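12/01/2025

I said I would write down the whole dumpling evening before I forgot it, so I have my tea and my slippers and I'm going to do it properly. My feet hurt, my hair still smells of ginger, and I couldn't be happier!

Janelle Pangilinan had been after me for months to try Fung, the little place on the corner past the tire shop, and I kept putting her off because the last time I let Janelle pick a restaurant we ate something gray. But she called at lunch and said they had the soup dumplings back on the menu, and I gave in before she finished her sentence. It's a tiny room with a long counter and a window that steams up so badly you can't see the street. We had to wait out on the sidewalk, which in this cold was no joke, and a nice man ahead of us let us share his awning and told us all about his daughter's wedding cake (lemon, with too much icing, he thought).

Once we were in we ordered far too much. We had the soup dumplings, of course, pork ones with a skin so thin I was scared to lift them, and then the pan-fried ones with chives, a plate of green beans blistered with garlic, and a big bowl of noodles in a dark, sticky, peppery sauce that I would have eaten with a shovel. Janelle doesn't care for chives and she still ate four of mine. The beans were a touch salty for me, but I drank plenty of jasmine tea and it all evened out. The hot and sour soup was the only real letdown. It was hot, I'll give it that, but somebody had been shy with the vinegar, and I like mine to make my eyes water a little.

I did the silly thing, the way I do every time, and bit straight into the first dumpling. Soup down my chin, soup on my good blue cardigan, and Janelle laughing so hard the couple beside us started laughing too. The lady who brought our tea came over and showed me very kindly how it's done, with the spoon held underneath and a little nibble at the side first. I got it on the third try. I asked her how many they fold in a day and she said around 2,000 when it's busy, and she said it as if she were telling me the time.
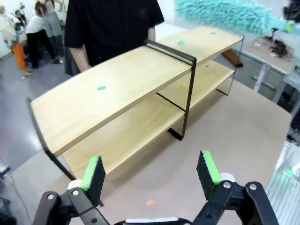 How do you keep the skin from tearing when you lift a soup dumpling? Pinch it up at the top, where the pleats come together and the dough is thickest, and ease it gently onto the spoon.

I want to remember that, so there it is in writing.

The bill came to $47 for the two of us with the tea, and we left a good tip and carried home a box of the noodles. I had planned to save them for tomorrow. They lasted until about the second half of my program.

Now of course I've got it into my head to make them myself. I made plain dumplings once, back in February, when the snow kept me in, and they came out like little pillows somebody had sat on. My mother could pleat a dumpling while talking on the phone and stirring a pot with her other hand, and I never once sat down and watched her fingers, which I'm sorry about now. She put a bit of grated cabbage in hers, squeezed out in a dish towel, and white pepper, never black. I do remember that much. She never made the soup kind, so I'll be on my own there. The tea lady said the broth goes in as jelly, chilled and chopped up with the meat, and melts when you steam it. I must have looked amazed, as I'd always pictured somebody with a needle!

Janelle says she'll come over and fold if I make the filling and let her bring the wine. I told her she may bring two bottles if she brings her bamboo steamer as well, the big one, not the one with the scorched bottom. I need ground pork, fresh ginger, scallions, a cabbage, and something for the jelly. I have gelatin in the cupboard but I'd better check how old it is. And black vinegar, because I used the last of mine on cucumbers and put the empty bottle back on the shelf like a fool.

The cardigan is soaking in the sink with dish soap. There's a mark just under the second button that I don't like the look of, and I'll see how it is in the morning.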